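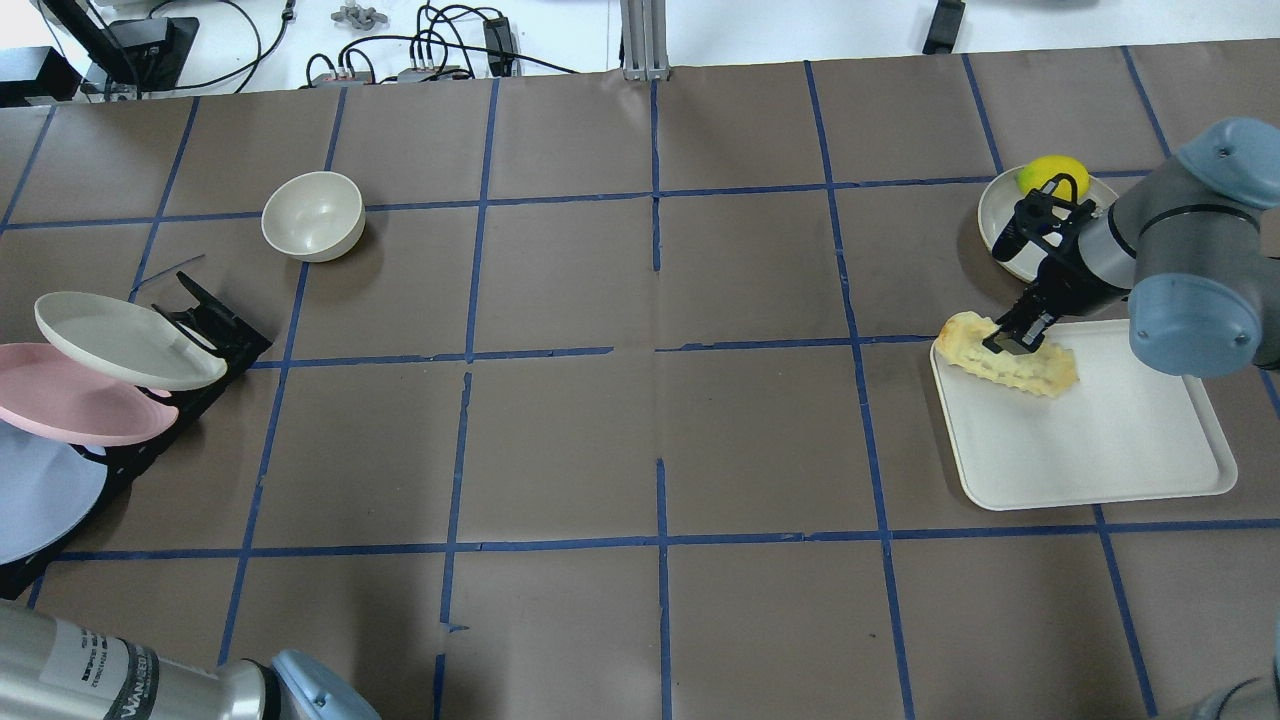

Muthoni Mwakalinga
Leiterin Greiftechnik, Tekar

Wer einen Greifer kauft, liest zuerst die Greifkraft im Datenblatt. Ich halte das für einen Fehler. Im April haben wir den Parallelgreifer Zulu gegen unseren alten Zweifinger laufen lassen, 1.000 Griffe pro Gerät, und die Kraft war in keinem Fall der Grund für unsere Entscheidung. Entschieden hat die Form der Finger. Bei unregelmäßigen Teilen zählt, wie viel Fläche anliegt und wie weit die Finger das Teil verdecken.

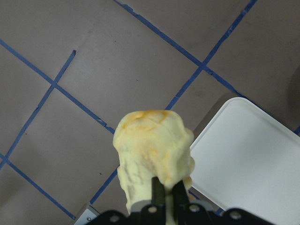 Kamera am Handgelenk oder am Kopf

Mein Kollege Teodoro Magaña würde auf die Handgelenkkamera verzichten. Sie kostet Bauraum, das Kabel stört, und kurz vor dem Ablegen sieht sie vor allem das gegriffene Teil. Alles richtig. Ich würde sie trotzdem behalten, denn die Kopfkamera verliert den Kontaktpunkt, sobald ein Arm davorsteht. Den Rechenaufwand nehme ich in Kauf.
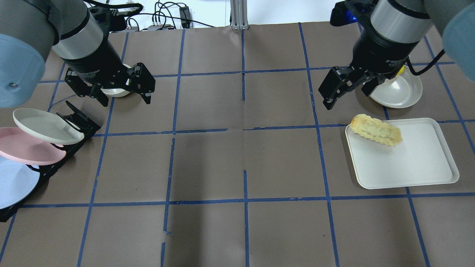 Was ein Vergleich leisten muss

Viele Vergleiche arbeiten mit Würfeln und Zylindern. Die Ergebnisse sehen gut aus und helfen im Betrieb wenig. Bei Nosto, unserem Kunden in der Küchentechnik, kommt kein Würfel vor.

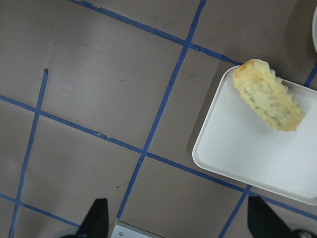 Ich verlange von einem Test, dass er auch das Ablegen bewertet. Die meisten Protokolle kennen nur gegriffen oder nicht gegriffen. Ein frittiertes Stück, das mit einem Ende über den Tablettrand ragt, zählt darin als Erfolg. Bei uns bekommt es einen Abzug von 30 Prozent. Das lässt sich streng finden, aber auf einem Förderband bleibt so ein Stück irgendwann hängen.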